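# Prudley boss keeps healing in phase two, what am I missing?

**Zivden**

I'm on the Prudley fight at the end of the Cokell Waterworks and I can't finish it. Phase one is fine. I can get through it without using a flask most of the time. Then the valves open, he goes to the middle of the room, and his health bar starts filling back up faster than I can take it down.

I'm level 40 with the Gajdoš rifle and the burn mod. Armor is the diver set, all four pieces. I have tried:

- staying close and using the shotgun
- shooting the valves (they don't take damage)
- saving all my grenades for phase two
- going in with the frost mod, which was worse

The wiki page says "stop the water" and nothing else. I've looked for a lever and can't find one. Do I have to come back after another quest, or is it something in the room?

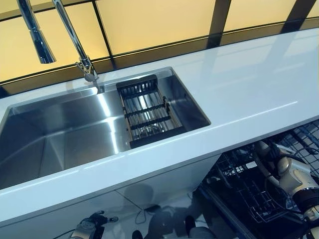
I should add that I'm playing solo on the second difficulty, and I did skip the side quest with the pump keeper because the reward looked bad. If that turns out to be the problem I'll go back and do it, but I'd like to know before I walk all the way to the lower town again. The save point is on the wrong side of the elevator and every attempt costs me a few minutes of running.

---

**drainpipe_dan**

You don't need the side quest. It only gets you the key to the shop room.

The healing comes from the two small tanks on the upper walkway, one on each side of the room. You can't see them well from the floor because the pipes are in front. When phase two starts, each tank has 2000 health and a shield that blocks fire, so your burn mod does nothing to them. Take the burn mod off, or carry a second gun with plain rounds.

What I do:

1. Get him down to just above half in phase one, then stop shooting.
2. Walk to the left ladder and wait for his slam attack to finish.
3. Do the last bit of damage from the ladder. The valves open and you can climb right away.
4. Break the left tank, run around the back of the walkway, break the right one.
5. Drop down and finish him.

He throws the chain at you while you're up there. It hits the railing more often than it hits you - keep moving and it's not a big problem. With one tank gone he still heals, but slowly. With both gone he doesn't heal at all.

Don't use the ladder on the right. The third rung is bugged and you can get stuck in the wall. It has been like that since the June patch. 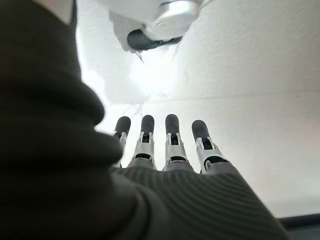

*Four fingers up, palm wrapped in ribbed knit.*

If you're still low on damage after that, swap the diver gloves for anything with reload speed. The full set bonus only helps underwater and there's no swimming in this fight.

---

**mossgate1923**

just overlevel it. i came back later with the rail cannon and he died before the valves opened

---

**Zivden**

Got him on the third try with the ladder method. I had the plain rounds in my bag the whole time. The right tank took longer because I ran out of ammo and had to use the pistol, but he only got a little health back.

For anyone else reading, the chest behind him is locked until you reload the area. Go up the elevator and back down and it opens.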